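About Dustine

Dustine Veterinary Transport moves dogs and cats between homes, boarding kennels and veterinary clinics. The company was registered by Carla Najjar and operates from a single office in Clukley. It does not board animals and does not give treatment.

Each journey is booked for one household. Animals from different households are not carried together. Dogs travel in a fixed crate with a rubber floor, cats in a top-opening carrier. Water is offered at every stop on journeys over two hours. An animal that shows signs of pain when lifted is left in its bedding and moved on a stretcher board, and the receiving clinic is told by telephone before departure.

In the last full accounting year we completed 3,097 journeys. Of these, 300 were urgent transfers from a kennel to a clinic. The longest distance accepted for an urgent transfer is 200 miles.
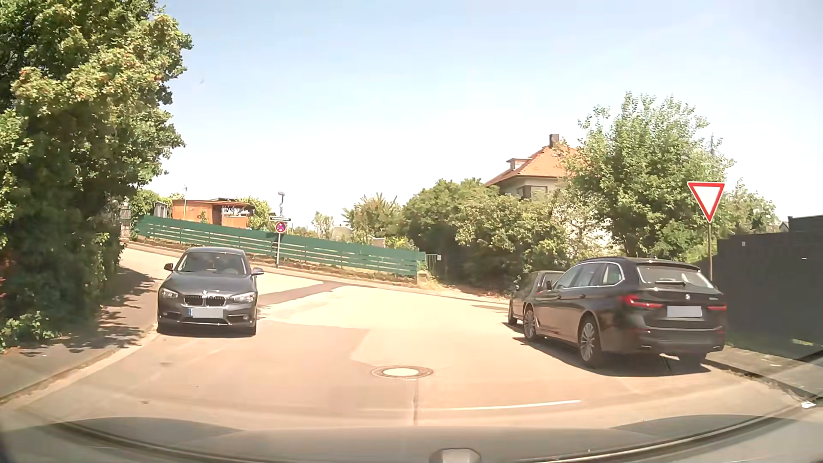
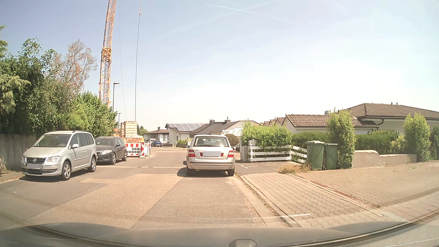 Yevhen Kostiuk wrote to us that the handover sheet was the useful part, as the clinic at Rendberg had his dog's feeding times and last dose in writing before he got there himself.

The sheet is filled in at collection and signed by both parties. It records weight, medication, last meal, temperament and any injury found. One copy stays with the animal and one is kept at the office. Owners may ask for theirs at any time.

Prices and conditions of carriage were last revised on Jan 15, 2021.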